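Tuvuna Sculpture Notes: data card

What this is

A table of 1,225 short written descriptions of freestanding sculpture, each tied to a work, a maker, a material and a date range. The notes were typed up from exhibition handouts and wall labels. We release it because people kept asking for it. We are less sure than they are that it should be used for much.

Files

notes.csv has one row per description. makers.csv has one row per sculptor. materials.txt lists the 51 material terms we allow. Everything is UTF-8, comma separated, with a header row. Line breaks inside a description have been replaced by a single space.

Where the text comes from

Most rows come from the Hena handouts, which were written by gallery staff to get visitors through the door. Read them with that in mind. "Powerful" appears constantly and tells you very little about a bronze. The Avitum rows are drier and, in our view, better, but they skip the backs of things. If a figure has something going on behind the shoulders, an Avitum label will rarely mention it.

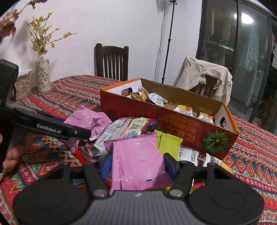

Tuvuna Collections Data Team

Fields you should doubt

date_range: copied as printed. Casting date and modeling date are mixed together, and the labels seldom say which one they mean. A plaster from one decade and its bronze from another can share a row.

material: "stone" is a real value in this column. We could have guessed at limestone or marble from the wording and decided against it. "Mixed media" is also a real value, and we would drop it if we knew what to put in its place.

height_cm: sometimes includes the base. There is no flag for this. Anyone planning to chart sculpture size over time should stop and look at a few rows first.

influence: a free text field naming earlier artists or periods. Treat it as a record of what label writers like to say. Two labels for the same piece can claim archaic Greece and postwar Italy, and both claims are in the file.

What we checked

Two readers went over the same 200 rows and marked whether the description matched the recorded material. They disagreed on 40 of them. Most of the arguments were over patina and paint, and a few were over terra cotta. We kept both answers, in columns check_a and check_b, and did not pick a winner.

We did not check the other rows. An earlier version of this card called the data "verified," which was wrong, and the word has been removed.

Uses we would question

Training a model to assign style or period. It will learn the house style of whoever wrote the handout. Splitting by source helps a little, so please do that at minimum.

Estimating how many women worked in bronze, or in anything else. The handouts follow what was shown, and what was shown is its own story.

Changes

June: merged the Saab labels, fixed doubled quotation marks, removed duplicate rows where the wording matched exactly. Near duplicates are still in there.

Corrections are welcome if they come with the row id and a source other than another handout.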